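The Strawberry Treaty

The rule in our flat was that whoever laid the table got to decide what was for tea, and as my daughter had been laying the table since before I'd got my shoes off, we were having strawberries with ketchup.

"It's a restaurant," Inês told me. "You have to wait by the door."

So I waited by the door. I still had my coat on and a bag of actual shopping cutting into my fingers, potatoes mostly, and I was told there might be a table later if somebody left. I asked who was in there. She looked round the kitchen and said it was very busy.

The restaurant was called Filevlow. I asked how you spelt it and she wrote it on the back of the gas bill for me, so I know I've got it right. There had been one before called Dabbas, on the landing, but that had closed down when the lady from number 19 tripped over the soup.

I should say that I was not at my best that spring. Ronaldo Falcão, who I had been married to for long enough that I still said his whole name when I was cross, had moved to a place across town in January with two suitcases and the good saucepan. He had Inês on alternate weekends. He was perfectly nice about everything, which I found very hard to forgive. And he was coming at six to pick her up, and I hadn't peeled a single potato.

"Your table is ready, madam," said Inês.

I have to admit she'd made a lovely job of it. She'd cleared everything off the white table, the post and the pens and my reading glasses (found three days later in the bread bin), and put out only what the restaurant needed.

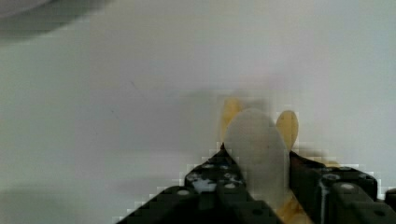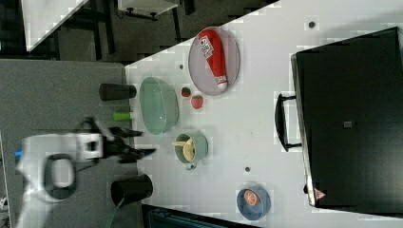

"Are you having the banana or the orange?" she said. "You can't have both, there's a man who wants one."

"What man?"

"He's booked."

I said I'd have the banana, please, and was told that the banana came in a bowl and I wasn't to take it out of the bowl. I asked if the strawberries were extra. She thought about this for so long that I took my coat off. Then she said that the big one was for her and the little one was for me, but if I was still hungry we could talk about it.

That was how the treaty started. I said that as a paying customer I ought to have the big one. She said the cook always had the big one, it was the law. I said I'd never heard of that law. She said it was 16 pounds for the little one and if I didn't like it I could go to Wetura, which was the other restaurant, and see if they had any strawberries, which they didn't, they only had peas.

I'm a grown woman and I sat there in my own kitchen and haggled over a toy strawberry. I got her down to two pounds. I got a squirt of pretend ketchup thrown in, and she did the noise for it, which was disgusting. And I laughed - really laughed, the sort where you have to put your hand on the table - and I remember noticing it, the way you notice that a tooth has stopped hurting.

Then the bell went and it was the man who'd booked.

He stood in the kitchen doorway with his car keys in his hand. He'd had his hair cut. He looked at the potatoes in their bag and at me with an invisible napkin tucked in my collar, and I got ready for him to be nice.

"Sorry, sir," said Inês. "You have to wait by the door."

"I am by the door."

"The other door."

And off he went, Ronaldo Falcão, all the way back down the hall to the front door, and stood on the mat. We could hear him breathing through his nose. She let him stay there for ages. She straightened the plate. She asked me if everything was all right with my meal and I said it was the best banana I'd had in years.

"He can have the orange," she whispered, "but he hasn't got a strawberry."

I looked at my little one. I'd fought hard for that.

"He can have half of mine," I said.

She wrote that down on the gas bill as well, under Filevlow, in very large letters, and made me sign it. Then she went to fetch him, and I moved my chair along a bit to make room, and got up and put the oven on, as it was going to be nearly seven before anybody had a potato.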